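Film Club Notes: a big night for Gavavik
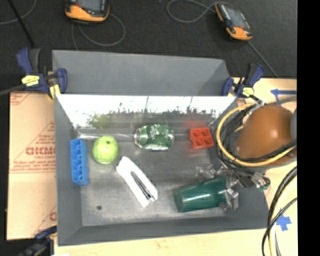

What we watched

Well, what a turnout! Gavavik pulled in the biggest crowd of our season, and I'm still humming the ferry tune a day later. If you missed it, it's a comedy from 1987 or so (the print has no date and we've argued over it) in which a retired lighthouse keeper inherits a failing dance hall and decides to reopen it in time for the December storms. Everyone tells him he's mad. He hires the band anyway.

It's slow to start, I'll give the grumblers that, but once Agathe Marchal arrives on the mail boat with her accordion the whole thing lifts. She's wonderful! The argument in the kitchen, all done in whispers so the baby won't wake, had the back row in fits. Then comes the long waltz near the end, with hardly a word spoken, and I heard plenty of sniffing (some of it mine).

Wayne Inskip thought the subplot about the stolen boat could go altogether. Poppy Hollis said it was her favourite bit and wants a whole film about the thief. Nurhan Dağdelen gave it nine out of ten and took a point off for the wigs.

What's next

We're staying with the sea for Cheetham, a much darker story about two brothers and a salvage job that goes wrong. It's tense, it's beautifully shot and it has a terrific storm in it. Doors at seven, film at half past, and do stay for the chat afterwards if you can.

The raffle made £580, so the new speakers are nearly ours. Thank you all!

Marjorie Hollis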